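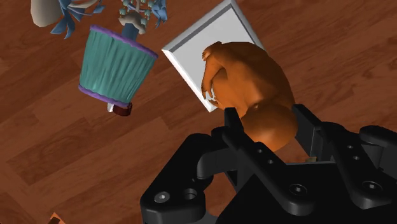

A gripper's closing force is the last thing you should touch, Beverley Fairweather told me before I had my coat off, and the first thing every visitor asks to touch.

April, by Dezső Bíró

I asked to touch it. The spring open day at Bratholm promised "a robot cell, opened up for maintenance," and I had brought sturdy shoes. The cell lives on a monitor. It is a simulated one, arm and gripper and figurines and all, and there was no oil anywhere in the building.

It still needs looking after. Prasanna Weerakoon keeps a service log for it, 353 entries so far, many of them in capitals. The morning I visited, the job was finger alignment. You send the gripper down over a figurine, stop short, and check the gap on both sides. If one finger would arrive early, you go back to the file where the mounting offset is kept and change it. Then you send the gripper down again. By the fourth round I was holding my breath over a statue that weighs nothing.

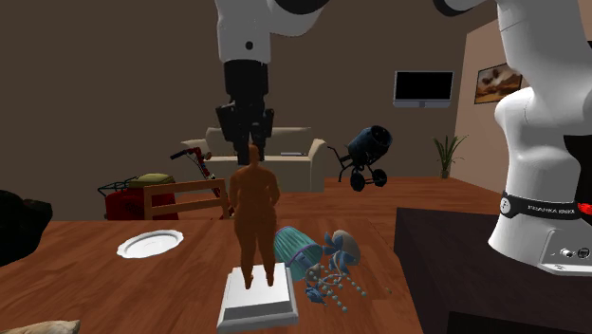

Contact settings come next. Too soft and the fingers sink into a part like a spoon into pudding; too stiff and the part leaves the building. Suleiman Garba runs 200 test grasps after any change, and has the patience of a parking meter. Each shape gets its own collision outline, and the curvy ones are a nuisance. A rough outline runs fast and lies about where the edges are. A fine one tells the truth by dinnertime.

I was finally allowed to change the closing force. Beverley changed it back.

Lunch was soup, physically present, in Room 22.

Recent visits
Sturnen: a conveyor with opinions
Two hours at the Gritiritz parts fair
Peng, and the long wait for a fuse

Contact Dezső Bíró | All text copyright the author | Back to top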